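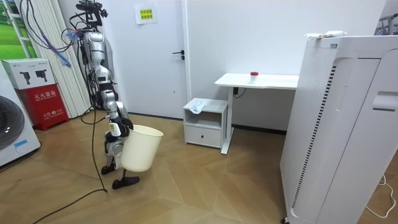 Jhosep Londoño
Motion software, Valderrama site

Ticket: planner rejects free-arm goals while the other hand is carrying
Component: Kellari planner, Tedance scene server
Status: closed, follow-up open

Reported behavior
With something in the right hand, any reach goal for the left arm near the purifier comes back as START_STATE_IN_COLLISION. The walking controller isn't affected. With both hands empty the same goals plan normally. Started after we moved to the June build of Tedance.

Steps to reproduce
Start Kellari with the room map loaded. Close the right hand on the cream container and send grasp_confirm. Walk to the purifier. Send a left arm goal near its front edge. The planner refuses before it samples anything.

Log excerpt
scene: attach object id=carry_r link=r_wrist
scene: object carry_r added to world, source=depth
planner: start state invalid, pair (carry_r, r_shin)
planner: goal dropped

First look
The pair in the log is the carried object against the right shin. The container hangs close to the leg, so I assumed the collision padding was too big and cut it down. That cleared the error while standing and it came back as soon as a step began. I put the padding back where it was.

Next I dumped the scene with the arm still and found two copies of carry_r. One is attached to the wrist and moves with it. The other comes from the depth pipeline and stays in the world at the last place the camera saw it. When the robot steps, the leg swings through the stale copy and the start state is invalid. The attached copy was fine the whole time.

I ran it again with the padded stool, in case this was something about thin walls or an open top. Same pair, same error.

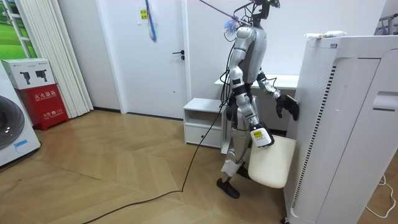
Can we just turn off collision checks between the carried object and the legs?
Only for testing. It hides the error, but the planner will then accept arm motions that swing the object into a shin, and the stale copy is still sitting in the world and will block other links.

Cause
Tedance used to remove depth points inside an attached object before building the world. In the new build the removal filter runs on a timer with a default hold of 2000 ms, and the attach message doesn't reset it. Anything seen during that window gets written into the world under the same id. Teófilo Alvarado confirmed it from the scene server side and found that detach has the same problem in reverse — the object is dropped from the wrist but its points stay masked until the timer runs out.

Fix
Set mask_hold to zero in the Tedance config and turn on mask_on_attach. In Kellari, reject a world object whose id matches an attached one, and print a warning. The second part shouldn't be needed once the first is in, but I want the warning.

Check with both hands loaded
Each hand needs its own id. The old launch file used one name for both, which would have set off the new warning every time. Now carry_l and carry_r.
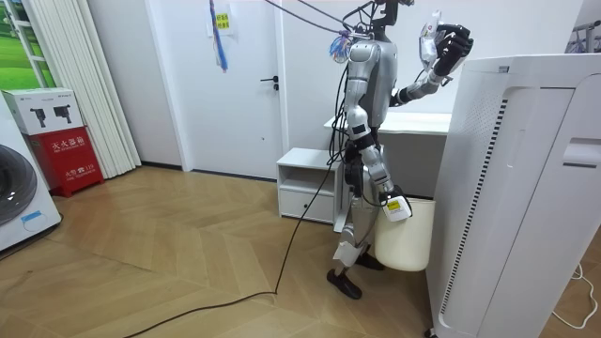
Both hands in use: bag in the raised left, bucket on the right.

The scene dump for this case should list two attached objects and no world objects with either id. If you see a third entry, the old config is still being loaded. Check the Jolon overlay first, it overrides the site file without saying so.

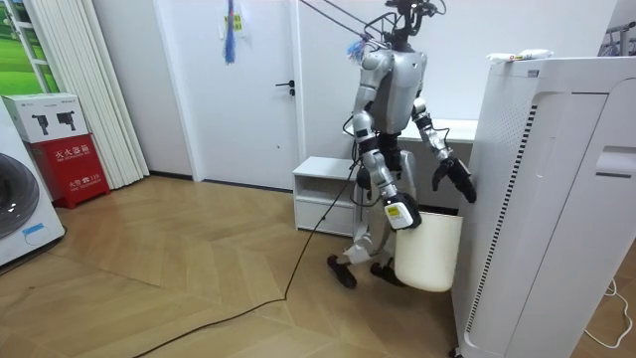

The overlay also carries its own padding values. I left those alone. They're larger than the site defaults and make the free arm stop a little early near the purifier, but that is a tuning question and gets its own ticket.

Result
Three runs with the patched config, no START_STATE_IN_COLLISION. Left arm goals were accepted with the right hand carrying, both standing and between steps. Config change is merged.

Still open: detach masking on the server side, assigned to Teófilo.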